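An afternoon at Sarnside

We had been meaning to visit the Remska people since October, when they took the upstairs office at Sarnside, and I'm so glad we finally went. 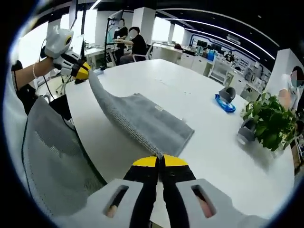 Folding is what they are collecting just now, towels mostly, done by hand with a pair of grippers so that the learning system (they call it Vevo) has plenty of examples to copy. The target was 70 good folds by teatime. I was allowed a go and managed 11, very slowly, and my corners were dreadful, but they kept every one! Next stop was Hirvonen, for the bus and a bun.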